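# Screens around a white worktable: worth keeping or not?

**pallet_and_a_half**

I have a white tabletop with plain panels on three sides, a back and two sides, pale gray with a bit of lavender in it. It came as part of a bench lot. I'm setting up the room again in July and trying to decide if the panels stay. They take up wall space I could use for shelves. The work is small stuff: knobs, lids, little fittings. What would you do?

**mossgate**

Keep them. Small parts roll. I ran an open bench for 2 years and spent a lot of that time on the floor with a flashlight.

**tern_42**

I'd take them off. A lip does the same job. You lose the reach from the sides and you can't set a long piece across the table. I cut mine down to 4 inches and haven't missed the rest.

**mossgate**

A lip won't help with glare. My bench is next to a window and the panels are the only reason I can see a clear part on a white top.

**pallet_and_a_half**

No window near mine, just the ceiling light. I do handle some see-through brownish pieces with a narrow knob on top, and they show up fine against the white.
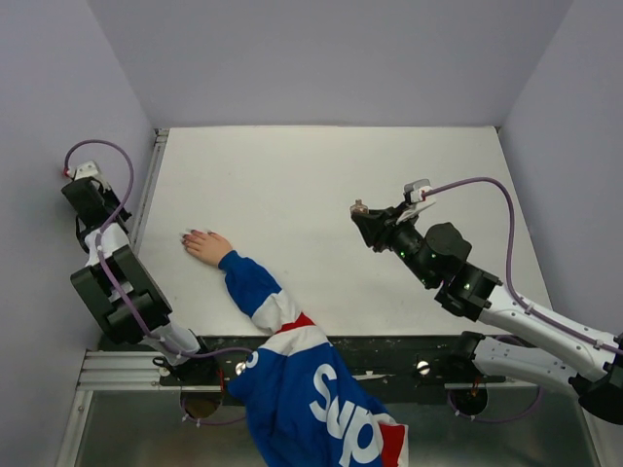
## Page 2

**kokus_bench**

Plain walls are good for that kind of piece. I'd leave the back one up whatever you decide on the sides. Is that grooved aluminum rail down the left staying? If so you can hang things from it and forget the shelves. I bought a bag of slot nuts from Zosero, 30 of them, and still have most of the bag.

**tern_42**

Hanging things on the rail defeats the point of a bare table. Put the shelves on the other side of the room.

**kokus_bench**

It's one rail. A couple of hooks isn't clutter.

**pallet_and_a_half**

The rail stays. It's held with a small metal bracket in the far corner and I don't want to touch that. Any ideas for the specks on the top? They're faint, but I'd like to clean it before I move anything.

**gramotus_fan**

Warm water and dish soap, then a melamine sponge if they're still there. Go easy with the sponge, it can dull a glossy finish. Try a corner first.

**mossgate**

Same here, but skip the sponge. I put a dull patch in mine and it bothers me more than the marks did.

**pallet_and_a_half**

Soap first then. I'm leaning toward keeping all three panels and looking for a narrow shelf, about 700 mm, for the opposite wall. If anyone has used the Kapoor brackets with a shelf that size, let me know how they hold up.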